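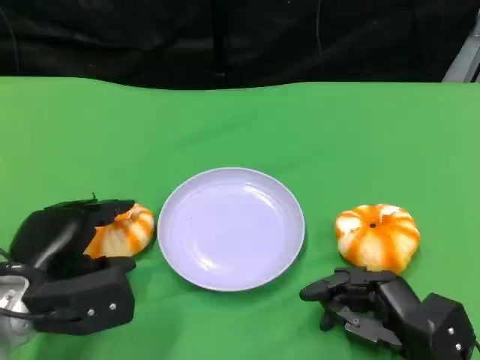 Flor Montoya cultive des courges à Gostow depuis six ans, sur un terrain qui descend vers la rivière. Elle m'a reçu dans sa cuisine, avec du café très fort.

« Au début, je voulais seulement faire des tomates, raconte-t-elle. Mais la terre ici est lourde, elle garde l'eau. Les courges ont bien supporté, alors j'ai continué. »

La première récolte lui a donné 68 pièces. Elle en a vendu une partie au marché de Bevden, et le reste est parti chez les voisins. Aujourd'hui, elle sème en godets et elle repique quand les nuits ne sont plus froides. Le mois d'août reste pour elle le plus difficile. « On arrose tôt le matin, jamais sur les feuilles. Si l'oïdium arrive, je coupe et je brûle. »

Je lui ai demandé si les petites variétés décoratives se mangent. Elle a ri. « Certaines oui, mais il faut connaître la semence. Si c'est amer, on crache et on jette, c'est tout. »

Son associé, Yeison Agudelo, s'occupe de la conservation. Il range les fruits dans un ancien garage, sans qu'ils se touchent, et il laisse toujours le pédoncule. « Une courge sans queue, il faut la manger vite », explique-t-il.

Pour l'année prochaine, ils veulent louer encore 900 mètres carrés du côté de Hevum. Le propriétaire n'a pas encore donné sa réponse.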